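Steppware mit Polyesterfüllung: Restfeuchte und Klumpen nach dem Waschen

Kategorie: Haushalt > Textilpflege > Waschen und Trocknen

Segundo Sánchez
13. November 2022

Ich habe eine gesteppte Jacke (Obermaterial Polyamid, Füllung Polyestervlies, Futter Polyester) im Feinwaschgang meiner Warov-Maschine gewaschen, 30 °C, flüssiges Feinwaschmittel, Schleuderdrehzahl 400. Danach zwei Tage auf dem Bügel im Badezimmer, Fenster gekippt.

Gewicht vor dem Waschen 689 g, nach den zwei Tagen 754 g. Es sitzt also noch Wasser in der Füllung, obwohl sich der Oberstoff trocken anfühlt. Am Saum und unter den Armen ist das Vlies außerdem deutlich dicker als an den Schultern. In zwei Kammern fühle ich feste Stellen.

Ich möchte wissen, ob man das Vlies wieder gleichmäßig verteilt bekommt und ob der Trockner (Barnel, Kondensationsgerät ohne Wärmepumpe, älteres Baujahr) dafür in Frage kommt. Das Pflegeetikett ist herausgeschnitten. Im Netz lese ich dauernd von Tennisbällen, das bezieht sich aber fast immer auf Daunen.

Tomić

Einfach in den Trockner damit und Tennisbälle rein, mache ich seit Jahren so. Auf niedriger Stufe passiert nichts. Wenn es danach noch klumpt, war die Jacke nicht gut.

Aravind Marar

Der Tipp mit den Bällen taugt bei Daunen. Dort kleben lose Einzelteile aneinander, und die Schläge trennen sie. Polyestervlies ist eine zusammenhängende Bahn, deren Fasern thermisch oder mit Bindemittel verfestigt sind. Ist die Bahn einmal gerissen oder verrutscht, verdichten Bälle sie eher weiter.

Zuerst zur Restfeuchte. 65 g Differenz sind für eine Jacke dieser Größe viel. Polyester nimmt in der Faser selbst unter ein Prozent Wasser auf, der Rest steht in den Zwischenräumen. Auf dem Bügel läuft es nach unten und sammelt sich in den untersten Kammern. Das nasse Vlies wird schwer und zieht an den Steppnähten. Damit lassen sich Deine dicken Stellen am Saum ohne weiteres erklären. Unter den Armen kommt Reibung beim Tragen dazu, die Verdichtung dort kann älter sein als die Wäsche.

Zum Trockner: Ohne Etikett würde ich das Barnel-Gerät nur nehmen, wenn Du die Temperatur kennst. Bei meinem alten Kondensationsgerät habe ich im Programm »Schonen« mit einem Einlegethermometer 41 °C gemessen, das ist für Polyester unkritisch. Andere Geräte liegen in der gleichnamigen Stufe erheblich höher. Die Faser hält das aus, Beschichtungen auf der Innenseite des Polyamids und geklebte Säume teilweise nicht.

Mein Vorgehen ohne Trockner:

1. Noch einmal mit klarem Wasser spülen, kein Weichspüler. Waschmittelreste halten Feuchtigkeit und machen das Vlies steif. Bei Damine Sport flüssig reicht bei mir die halbe angegebene Dosis, bei Pulver bleiben in gesteppter Ware fast immer Rückstände.

2. Schleudern mit niedriger Drehzahl, dafür zweimal hintereinander. Dazwischen die Jacke aus der Trommel nehmen, aufschütteln und andersherum wieder einlegen. Reißverschluss geschlossen, Taschen leer.

3. In ein trockenes Frottiertuch einrollen und drücken. Nicht wringen — dabei reißt die Bahn an den Steppnähten.

4. Flach auslegen, auf einer glatten Fläche, die größer ist als das Teil. Heizkörper und Wäscheständer mit dünnen Stäben scheiden aus, beide drücken Linien ins Vlies. Bei einer Holzplatte ohne dichte Lackierung Folie und ein Handtuch unterlegen. Säume und Bündchen nicht auseinanderziehen, sie sollen in ihrer normalen Form liegen.
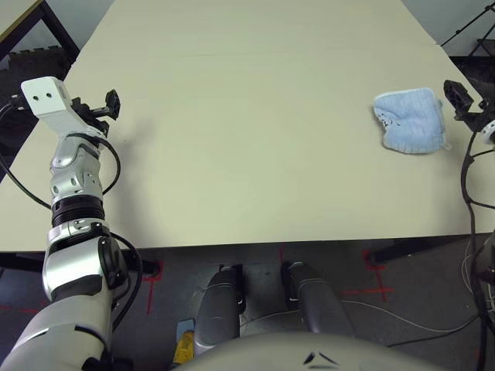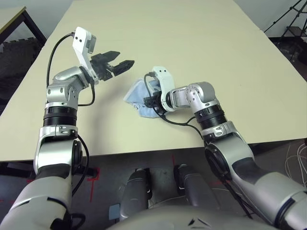
5. Kammer für Kammer mit den Fingerkuppen von der Naht zur Mitte arbeiten. Feste Stellen zwischen Daumen und Zeigefinger auseinanderzupfen, solange das Vlies feucht ist. Trocken geht es schlechter, die Fasern haken dann stärker.

6. Alle paar Stunden wenden und das Handtuch darunter wechseln. Ein Ventilator auf kleiner Stufe bringt mehr als ein wärmerer Raum.

7. Wiegen. Fertig ist sie, wenn zwei Messungen im Abstand von einem halben Tag gleich ausfallen. Auf das Gramm genau bei 689 g muss sie nicht landen, die Luftfeuchte im Raum und ausgewaschener Schmutz verschieben den Wert etwas.

Bleibt eine Kammer danach fest, ist die Bahn wahrscheinlich gerissen. Man kann die Steppnaht im Futter auf ein paar Zentimetern öffnen, das Stück glattziehen und mit der Hand wieder schließen. Den Oberstoff dabei nicht durchstechen, sonst wird die Stelle undicht.

Segundo Sánchez

Danke, ich fange bei Schritt 1 an. Pulver war es nicht, aber dosiert hatte ich nach Packung für hartes Wasser. Die Innenseite ist beschichtet, der Trockner fällt damit weg.

Aravind Marar

Dann beim Spülen auf Schaum achten. Solange noch welcher kommt, einen weiteren Gang anhängen.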